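14 comments | 38 shares

Nasrin Ghaffari has been comparing grippers at Warnby since April, and she is hard to impress. "A gripper that's good with boxes tells me nothing," she says. 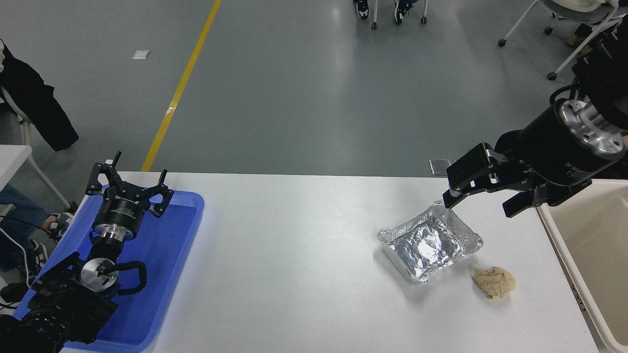
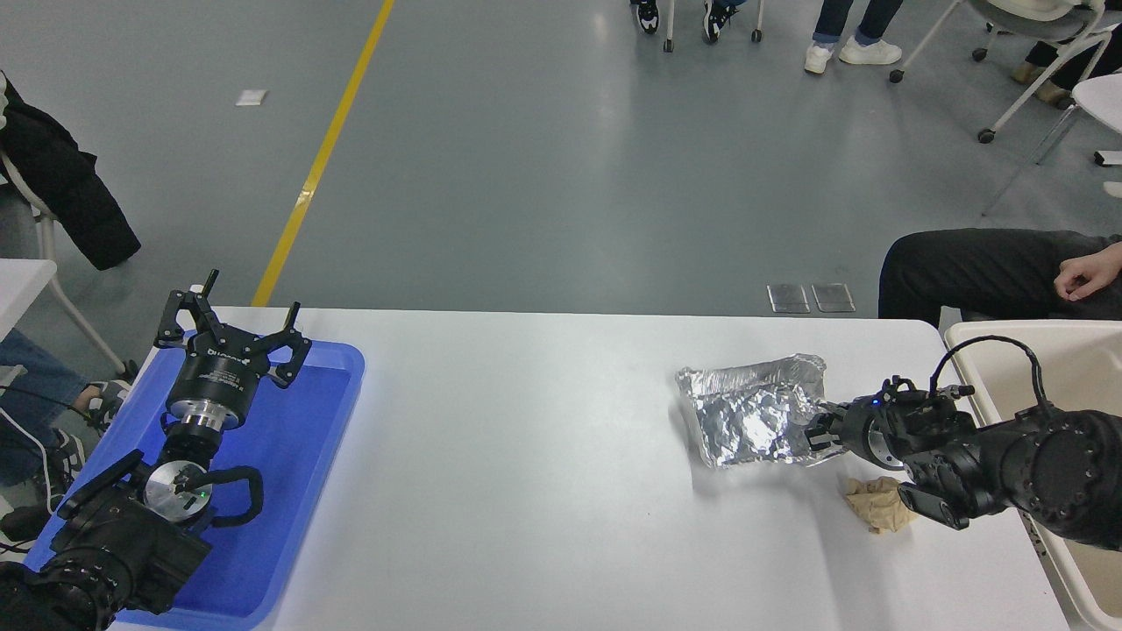
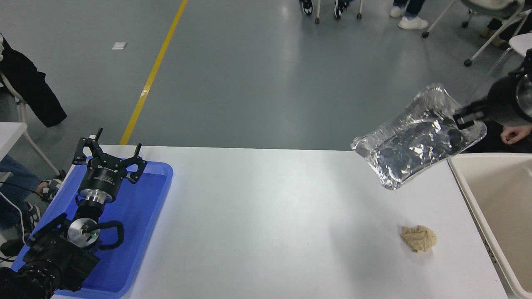 Foil and water bags are what she asks for first. Rollport sent her a sheet claiming 30 tries without a drop. "Whose tries? On what?" Would she buy the two-finger model? "At 65 percent of the price, maybe. Ask me after another 30 bags."

She doesn't trust the Proditz controller yet either. "They say it feels the grip. I'd like to see the numbers for that, and so far I've seen a brochure."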